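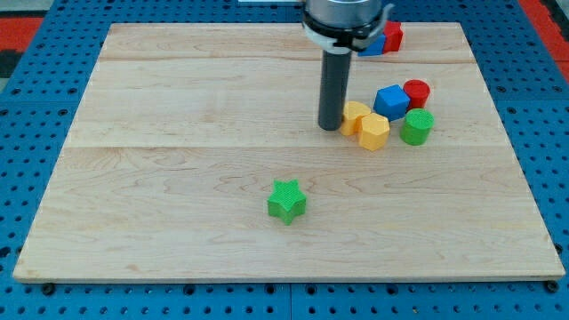
Which height should the probe be taught first?

The travel height. Every other taught position in the Rarine program is measured from it, and a wrong value there carries through to the touch and push heights.

## 4. Teaching the work area

Complete section 3 (mounting the arm and fixing the board) before starting. The arm must be homed and the speed limited to 14 per cent. Leave the limit in place until step 9.

### 4.1 Setting the heights

1. Clear the board of blocks.
2. Select **Teach > Heights** on the pendant.
3. Jog the arm to the middle of the board with the probe pointing straight down.
4. Raise the probe until it clears the tallest block in the set, then store the position as `TRAVEL`.
5. Lay a sheet of office paper under the probe. Lower in the smallest jog step until the paper drags but can still be pulled out. Store as `TOUCH`.
6. Raise the probe by half the height of the shortest block. Store as `PUSH`.

> **Caution:** The Favden controller does not sense contact at the probe. If `TOUCH` is set too low, the arm will press into the board until the drive trips. Keep one hand on the stop button during step 5.

**Note:** A drive trip is shown as code 199. Release the stop, jog upwards only, and home the arm again. Stored heights are lost after a trip and must be taught again from step 4.

### 4.2 Checking the corners

7. Move to each corner of the board at `TRAVEL`, then lower to `TOUCH` and repeat the paper test.
8. If the paper is gripped at one corner and free at the opposite one, the board is not level. Slacken the corner fixings, shim from beneath, retighten and repeat step 7.
9. Set the speed limit to the working value and save the file as slot 236.

**Note:** Wood moves with the weather. On the Flundby bench the heights taught on 5th May had to be taught again in August. Repeat 4.2 whenever the arm has stood idle for a long period.

### 4.3 First push

10. Place one block on bare board, well away from any others. Use a cube or a cylinder; the star turns as it is pushed and gives a poor check of direction.
11. Run program 1103. The probe lowers beside the block and pushes it in a straight line.
12. If the probe passes over the block, `PUSH` is too high. If it scrapes the board, `PUSH` is too low. Correct and run again.

> **Caution:** Do not reach over the board while program 1103 is running. The return move is made at full working speed.

Report changes to slot 236 to Yanti Nair. Spare probes are held by Naomi Sang.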